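Applies to Nurmi 4 and later. Older releases store the label templates in a different folder and need the import step in the Praller notes first.

# Setting up a location code system for a small stockroom

A location code tells a picker where an item is without any knowledge of the item itself. The procedure below assigns codes to every storage position, prints the labels, and loads the codes into Nurmi. It assumes a stockroom with up to 2,000 positions and a single entrance. Larger rooms need a zone prefix, covered in the Brallow guide.

## Before you start

You need:

- a floor plan with all fixed shelving drawn in
- a Nurmi login with the `locations.edit` permission
- a label printer that accepts two-inch stock
- isopropyl wipes for the shelf edges

Stop all put-away work while codes are being assigned. Picking can continue from the old list until the import is complete.

## 1. Choose the format

Use four fields in this order: aisle, bay, level, position. Separate them with hyphens.

 03-12-B-2

Aisle and bay are two-digit numbers with a leading zero. Level is a letter, starting with A at the floor. Position is a single digit, counted left to right as you face the shelf.

Leave out the letters I and O. Both are misread on worn labels, and handheld entry errors on them are hard to trace later. If a rack has more than eight levels, go from H directly to J.

Do not put product information into the code. A code such as `BOLT-03` has to be changed when the bolts move, and every old pick list then points to the wrong shelf.

## 2. Number the aisles

Stand at the entrance. The aisle nearest the door is 01. Number away from the door, even if the busiest stock is at the back.

Number bays from the entrance end of each aisle. In aisles with shelving on both sides, give odd bay numbers to the left side and even numbers to the right. A picker walking the aisle once then passes the bays in close to numeric order.

Where a wall or pillar takes up the space of a bay, skip its number. Shelving added there later can use it without renumbering the rest.
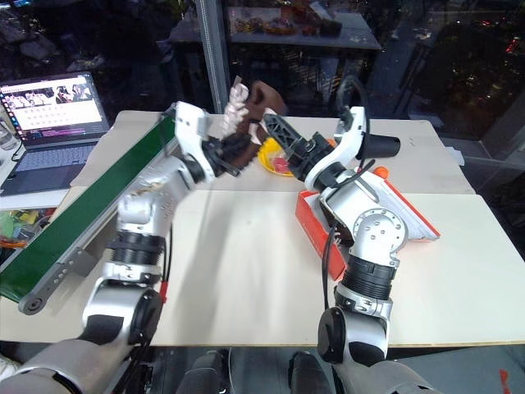 Benches and tables that hold stock for more than one shift also need codes. Give them aisle numbers from 90 up and treat the whole surface as level A. Split a surface into positions only if different stock is kept on each part of it. Surfaces used only for work in progress get no code.

## 3. Build the location file

Nurmi imports a plain CSV file with one row per position. The header row is required.

 code,type,active
 03-12-B-1,shelf,1
 03-12-B-2,shelf,1
 90-01-A-1,bench,1

Set `active` to 0 for positions that exist but cannot be used yet. They are loaded but never offered for put-away.

Sort the file by code before importing. The importer reads in batches of 333 rows, and a duplicate is only reported if both rows fall in the same batch. Sorting places duplicates next to each other, but a pair can still straddle two batches, so run a duplicate check in the spreadsheet as well.

## 4. Print and apply the labels

Print from the same file you will import. Retyped codes are the main source of mismatches.

1. Clean the shelf edge and let it dry.
2. Apply the label at the left end of the position, flush with the divider.
3. For level A, angle the label upward using a Vader holder or similar.
4. Scan each label once after it is applied.

For levels above shoulder height, place the label on the upright and add an arrow pointing up.

## 5. Import and check

Go to **Setup > Locations > Import** and select the file. If the import stops with error 481, the file contains a code with a trailing space. Trim the column and run it again; rows already loaded are skipped.

Walk one full aisle with a handheld and scan every position in order. The list on screen should match the shelf order with no gaps except the skipped bay numbers. Correct any swapped labels before releasing put-away.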